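Home | Issues | Authors | Contact
Print this article | E-mail this article
Wed 8 May – by the Skillik textiles desk

4.2 Soft cloth and the trouble with corners

I started out thinking the hard part of folding laundry would be the folding. By the time I'd got through 257 pieces for the Pritchard set, I'd changed my mind. Most of my notes from those sessions are about the moment before the first fold, when you've got hold of a bit of cloth and you're trying to work out what the rest of it is doing.

Stiff things are easy enough. A tea towel that's been line-dried will show you its corners, and you can pretty much square it up by eye. Soft, fuzzy cloth is another matter (I grew quite fond of it anyway!). Pick it up at one point and everything runs towards that point, so the edges you wanted to line up end up rolled under or lost in a crease. Figure 5 has a good one in bright turquoise, with a long diagonal fold running down to the pinch and a darker pocket off to one side where the layers tuck in. I call that shape a funnel in the coding sheet, and it got its own colour tag because it kept coming up.

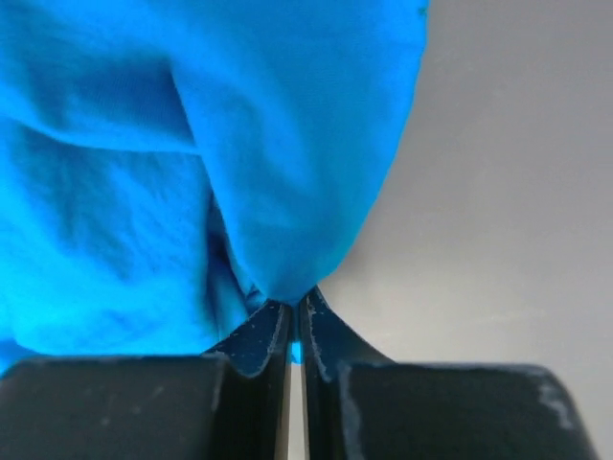

Figure 5. Funnel shape in a soft blue cloth held at a single point.

One reader from the Briron group wrote back on an early draft that I was making too much of the funnel, and that anyone who folds for a living would just give the piece a shake, lay it down and smooth it from the middle. The same reader thought the creases were worth recording all the same, but only the long ones, and wanted the small wrinkles left out of the coding sheet altogether.

I took half of that advice. The small wrinkles are gone from the main table, though I kept them in the Skerudus notes for anybody who likes that sort of thing. The shake I'm less sure about. It suits a bath towel, and I do it at home without thinking, but with a heavy jumper I mostly found I'd traded one tangle for another – and then there was the sleeve to find.

So the rule we settled on for the September round is a plain one. Grab, look for the longest fold, follow it with your free hand until you meet an edge, and only then put the piece on the table. Thick and thin cloth are coded separately, and anything with a hood goes in its own pile for Section 4.3.

Print | E-mail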